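Plendamora opens toy block sorting corner in April

Plendamora, the play and learning shop of Burura, will open a corner for sorting toy blocks. The area has lavender walls with red flowers and a soft-colored mat, and children can come with a parent in the morning.

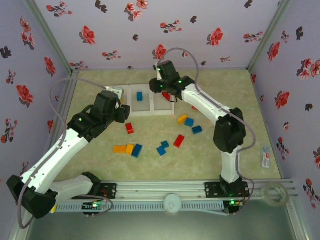

Colorful blocks and a white tray on the marble-patterned mat.

The tray has two compartments. In the second picture the red blocks are together on the right side, and a yellow and a blue one share the left. More blocks are still on the floor.
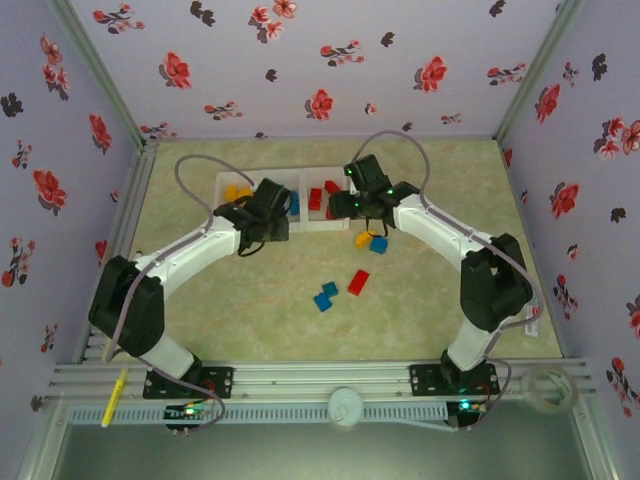 Visiting the corner

Entry is free for families from Gomel Street. The shop keeps 262 blocks for this activity.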